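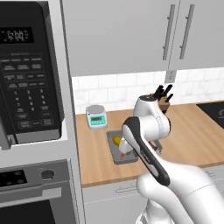 Course Notes, Unit 6: Learning Manipulation Policies from Simulated Demonstrations

8 August 2018

6.1 Setting

These notes cover behavior cloning for tabletop pick-and-place in a simulated kitchen, and the result that the second problem set asks you to reproduce. You should have read Unit 5 (rigid-body contact and the simulator step) before starting. Notation follows Unit 5 except where stated.

The environment is the Dretoso kitchen. It provides one fixed-base arm with a gripper, a counter, a wall of appliances and cabinets, and a small set of loose objects placed on the counter or in a tray. Appliances are fixed geometry in this unit. Clocks and displays are textures and carry no state, so a policy can't read elapsed time from them.

6.2 Problem statement

At each control step t the policy receives an observation o(t) made up of one RGB image and the arm's joint positions q(t). It outputs an action a(t), consisting of a target change in gripper pose and a scalar gripper command. The task is to grasp a named object in the tray and lift it clear of the rim. An episode ends on success or after 800 control steps.

Success is checked from simulator state. The object's lowest point must be above the rim, and the object must be in contact with both fingers for 13 consecutive steps. The second condition removes cases where the object is thrown upward by a bad contact and happens to be above the rim when the check runs. An earlier version of this handout left it out, and the success rates it gave were too high.

6.3 Demonstrations

The training set holds 1000 demonstrations recorded by teleoperation with the Rolix interface. Each one stores observations, actions and the random seed, so any episode can be replayed exactly. Failed attempts were discarded at recording time. This matters for the analysis in 6.5: the data contains very few states in which the gripper has missed and must try again.

Scene variation is applied at reset:

- object pose within the tray
- tray position and angle on the counter
- light direction and intensity
- cabinet and counter textures
- camera position, within a small box

Clutter on the counter outside the tray is also varied, but only in position. The set of clutter objects is the same in training and test.

6.4 Method

The baseline policy is a convolutional encoder followed by two fully connected layers. Joint positions are appended to the image features before the first of these. The loss is squared error on the pose change plus cross-entropy on the gripper command, with weight w on the second term.

Gripper commands are badly unbalanced. In most steps the correct command is "hold the current state," and a network trained with w = 1 may never learn to close. Sweep w first and fix it before you change anything else.

The second policy predicts a short sequence of actions from one observation and executes all of them before looking again. Longer sequences give smoother motion and fewer chances to drift between predictions – but they respond late when the object moves on contact. Round objects show this most clearly, as a light touch from one finger starts them rolling toward the rim.

6.5 Results

Both policies were evaluated on 364 held-out seeds. The sequence policy succeeded more often than the baseline at every training set size we tried, and the gap was largest with the smallest sets. You will produce the numbers yourselves in Problem 3, and they should agree with this ordering.

Failures fall into three groups.

(a) Missed grasp. The fingers close beside the object or above it. The baseline then hovers, since nothing in the data shows what to do next. The sequence policy usually repeats the closing motion in the same place.

(b) Rim contact. A finger touches the raised rim of the tray on the way down. The arm controller pushes against it until the step limit is reached. Small objects lying near the rim account for most of these.

(c) Wrong object. The gripper picks up a neighbor of the named object. This is most frequent when two objects of similar color lie close together.

Occlusion contributes to (a) and (b). Late in the approach, the gripper can cover a small object in the image, and the policy must act on what little remains visible. Adding a wrist camera reduces both groups. The comparison is left to the optional part of the problem set.

6.6 On transfer

Nothing in this unit is evidence about a physical arm. Contact in the simulator is softer than real contact, and the rendered images contain no sensor noise. The El Sherbiny reading for October treats randomization as a way to narrow this difference. Read its second section with 6.3 in hand and note which of its variations our resets leave out.

6.7 Practical notes

Set the seed in both the simulator and the training script. Report the mean over at least three training runs. Jobs on the Zoltside cluster are killed without warning when they exceed their memory request – load images in batches and write checkpoints often.

Submit the evaluation log together with your plots. Plots without a log are not graded.

13 shares | 0 comments

Related notes
Unit 5: Rigid-Body Contact and the Simulator Step
Unit 7: Correcting Drift with Added Demonstrations
Problem Set 2: Pick-and-Place in the Dretoso Kitchen
Rolix Interface: Setup and Recording Guide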